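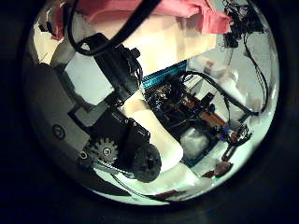
手首カメラから見たベルトまわり。左の歯車から右下の大きいプーリーへ

検索 キーワードを入力 検索する

ハンド駆動のタイミングベルトが歯飛びする、張り直しの手順を教えてください

質問者:Siham Salem
2023-08-21

卓上アームのハンド部分、ベルト駆動のやつです。写真の、黒い歯付きベルトのところ。Distanoのアームに、ハンドはLesikのキットを付けた構成。制御はアームと別基板です。

症状。
・閉じ動作の最後、つかみ込む瞬間に「カッ」と音がして位置がずれる
・ずれは毎回ほぼ同じ量。たぶん1歯分
・原点復帰し直せば戻る。しばらく動かすとまたずれる
・開き方向では今のところ一度も出てない
・空動作(何もつかまない)なら出ない

6月にベルトを一回交換してます。そのときは張りを指で押して「こんなもんかな」で締めました。キットの説明書には「適切な張力に調整」としか書いてない。適切って何。

やったこと。
・モーター側ブラケットのネジ増し締め → 変化なし
・歯車のイモネジ確認 → 緩んでない(と思う)
・閉じ側の電流リミットを下げた → 音は減ったけど把持が弱くて部品が落ちる
・グリスは塗ってないです。ベルトに塗っていいのかも分からなかったので

あと気になるのが、ケーブル。モーターの上を回して左に逃がしてる太い黒いやつですが、手首を大きく回すと引っ張られてる感じがします。これも関係ありますか?

知りたいのは、
1. 張りの目安。テンションゲージなし、ばねばかりならある
2. ブラケットを緩める順番。全部緩めていいのか
3. ベルトの寿命なのか調整なのか、見分け方

今週中に動かしたいので、急ぎです。よろしくお願いします。

回答 1

張りが弱いだけじゃないですか。うちも同じような音が出て、強めに張ったら直りました。ネジ緩めて、引っ張って、締める。それだけ。
ベルトは安いので予備を買っといたほうがいいです。

 コメント(Siham Salem)
 ありがとうございます。強めってどれくらいでしょうか。張りすぎると軸受に悪いと聞いたのでちょっと怖いです。

 コメント(回答者)
 指で押してあんまり動かないくらい。数字は測ったことないです

回答 2 (ベストアンサー)

回答者:Josée Landry

Lesikのハンドは別の構成で2台見てます。細部が違うかもしれないので、そこは現物優先で。

先に結論。負荷がかかったときだけ、閉じ方向だけ、毎回1歯分。これは張り不足か、ブラケットがたわんで軸間が縮んでるか、どっちかが濃いです。寿命なら、歯の欠けとか底の割れが目で見えることが多い。

●始める前
電源を切る。制御基板だけじゃなくてモーター側の電源も。うちのは基板が落ちてもモーターに電気が残る配線になってて、一度指を挟みかけました。
アームは手首が下がらない姿勢にして、手を離しても動かないことを確認してから。
今のベルトの位置に印を付ける。歯車とベルト、プーリーとベルト、それぞれ白ペンで1か所ずつ。これやらないと後で原点が合わなくなって泣きます。

●ベルトを見る
プーリーを手でゆっくり1周。歯の根元にひび、毛羽、テカリがないか。黒い粉が出てたら片減りを疑う。歯が1個でも欠けてたら調整しないで交換。
歯車とプーリーの面が揃ってるかも見てください。定規を当てて、隙間が片側だけ開くようなら芯がずれてます。ずれたまま張ると端から毛羽立ちます。

●緩める順番(質問の2)
全部緩めないこと。
支点になるネジを1本、軽く効かせたまま残す。調整の長穴に入ってるほうを半回転ずつ緩める。ブラケットが手で押して渋く動くくらいがちょうどいい。ガタガタに緩めると、締めるときにブラケットが回って、張ったつもりが張れてない。増し締めで変化なしだったのはたぶんこれで、緩い位置のまま固く締まってただけかと。

●張り(質問の1)
ばねばかりがあるなら使いましょう。ベルトの長いほうの真ん中に引っかけて、直角に引く。
うちは20グラム重では全然足りなくて、114グラム重で2ミリたわむところに落ち着きました。ただしこれはうちのベルト幅と軸間での数字です。そのまま真似しないで、出発点くらいに思ってください。型番が分かるならベルトメーカーの計算表で出すのが本筋。
ゲージなしの見方だと、
・指ではじいて、べろんと揺れっぱなしなら弱い
・手でプーリーを回して、張る前より明らかに重いなら強すぎ
・回して重いところと軽いところがあるなら、張りより先に軸の曲がりか偏心を見る

●締める
長穴側を仮締め → プーリーを3周くらい回す → もう一回ばねばかり → 本締め → さらにもう一回測る。本締めでだいたい少し変わります。変わった分を見込んで仮締めをやり直し。めんどくさいけど2回で終わります。
ネジロックは中強度を少しだけ。ベルトに付けないように。グリスはベルトに塗らないで正解です。

●たわみの確認
張れたらハンドに硬いものを軽くつかませて、ブラケットを横から見ながらゆっくり閉じ指令。このとき指は入れない。モーターごと傾くのが目で分かるなら、張りをいくら足しても駄目で、ブラケットの補強か厚い板への交換になります。

●ケーブル
関係ありえます。歯飛びの主犯ではないと思うけど、手首を回しきったところでケーブルがモーターの箱を引っ張ると、軸間が動く。手首を両端まで回して、どっちでもケーブルに遊びが残る長さに。固定はモーター本体じゃなくてアーム側で取る。結束バンドをきつく締めるとそこで断線するので、指で滑るくらい。
ついでに、手首が下を向いたときに机の上の配線に引っかからないかも見たほうがいいです。写真だと下が混んでるように見えるので。

●戻し
電流リミットは一気に元に戻さない。下げた値からちょっとずつ。音が出たら一段戻して張りを見直し。
原点を取り直したら、白ペンの印が元の位置に来てるか確認。私は最後に開閉を1,000回、夜のうちに回して、朝に印を見ます。ずれてなければ終わり。

 コメント(Siham Salem)
 詳しくありがとうございます!増し締めの件、まさにそれでした。長穴の一番緩い側で締まってました。
 今日は仮締めまで。ばねばかりで測りながらやってます。面は定規当てたら、ほんの少しだけ歯車が奥に入ってたのでイモネジ緩めて直しました。緩んでないと思ってたけど位置自体がずれてたみたいです。

 コメント(Josée Landry)
 歯車動かしたなら原点はずれてるはずなので、印は付け直してくださいね。イモネジは軸の平らな面に当たってるかも確認。当たってないと締めても滑ります。これが歯飛びと紛らわしい。

 コメント(Siham Salem)
 平らな面、当たってました。本締めして6回つかませたところ音なしです。ケーブルも少し長めに取り直し。電流リミットはまだ半分しか戻してません。夜に連続で回してみまし、結果はまた書きます。

回答 3

横からすみません。Dufourのハンドを使ってますが、似た症状でプーリー側の軸受がへたってたことがありました。ベルトを外した状態でプーリーをつまんで、軸と直角にゆすってみてください。カタカタするなら軸受です。張り直しても一週間くらいでまた鳴り出すので、再発したらそっちを疑うといいかも。
軸受の交換は圧入なので、叩かずに万力でゆっくり。外輪だけを押すこと。私は内輪を押して新品を1個だめにしました。

 コメント(Siham Salem)
 ベルト外したときに見ればよかった…。次に外すときやります。

 コメント(Josée Landry)
 外さなくても、張ったままで回してゴリゴリするかどうかは分かりますよ。ゴリゴリしたら外して確認で。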